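Storing produce in clear bags and open baskets
Speaker notes, Monday session, 40 minutes including questions
Speaker: Shazia Soomro

Slide 1. Scope

Introduce self. Say which part of the Tranadby work this covers: fruit and vegetables kept on the worktop or in the lower part of the fridge, household quantities only. Dry goods are in the Yousafzai talk after the break, so send flour and rice questions there.

Define two terms before going on. "Open storage" means a basket, tray or bowl with no lid. "Closed storage" means a zip bag or a box with a fitted lid. A bag with its neck left open counts as open storage for our purposes.

Slide 2. Sorting on the worktop

Sort first, bag second. The basket is for items that are going to be seen and used soon. Keep bananas out of it. They give off ethylene as they ripen and will bring on whatever is next to them. They also take up most of the width.
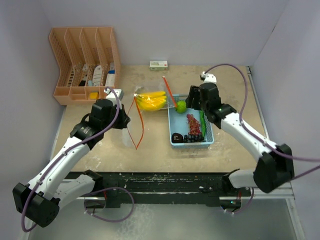 Mixed produce in a blue plastic basket, bananas in clear plastic to the left, zip bag out on the worktop.

Points to make:

Grapes bruise under weight. Nothing heavy goes on top of them. Long vegetables go along the side of the basket, where they don't roll.

Limes will sit in a basket for several days. The skin hardens before the flesh is affected. For longer keeping, bag them and put them in the fridge.

The upright organiser at the back is a desk file holder with four slots. It will take small boxes and packets on edge, and the tray at the front suits anything low. Mention that the Eleck trial kitchen used the same type of holder for spare bags, stored flat.

Pause here. Someone usually asks about washing. Answer: wash before eating, not before storing. Surface water in a closed bag shortens the life of grapes more than anything else we looked at.

Slide 3. Bag sizes and filling

Two film weights from Clinent were used, both clear. Our working fill for the smaller bag is 300 g of grapes, and for the larger one 400 g. Above that the fruit stacks more than two deep and the bottom layer splits.

Fill with the bag lying down and the mouth towards you. Spread the contents to one layer if they allow it. Press the air out from the closed end towards the mouth with a flat hand. Do not roll a bag that has soft fruit in it.

Write the contents and the day on the panel before filling. The panel is hard to write on once there is something uneven behind it.

Slide 4. The closure

Most failures we recorded were at the closure. The film itself rarely gave trouble. Coloured strips help, as a gap between them shows up against clear film. Point out the two orange strips and the small white slider near the end where they meet.
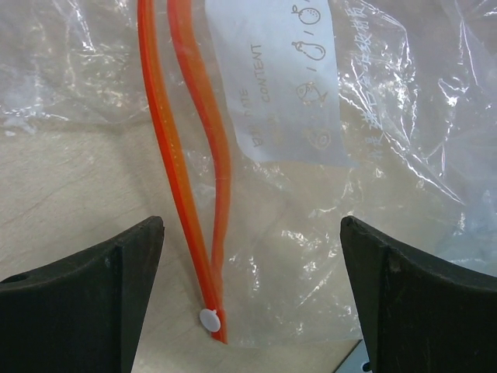
Slide 5. Closing and checking

Hold the end of the strips down with one hand and draw the slider with the other, at an even speed. If it stops, go back a short way and look for film caught between the tracks. Forcing it bends the track and the bag is then only good for open storage.

Check by pressing lightly on the closed bag and listening at the corners. The last part of the run, at the far corner, is where a slider is most often left short.

Reuse: turn inside out, rinse, dry over a bottle or tall glass. Discard any bag that has held raw meat.

Slide 6. Questions

Leave the closure slide up. Handouts are on the side table, and the weights are on the back page.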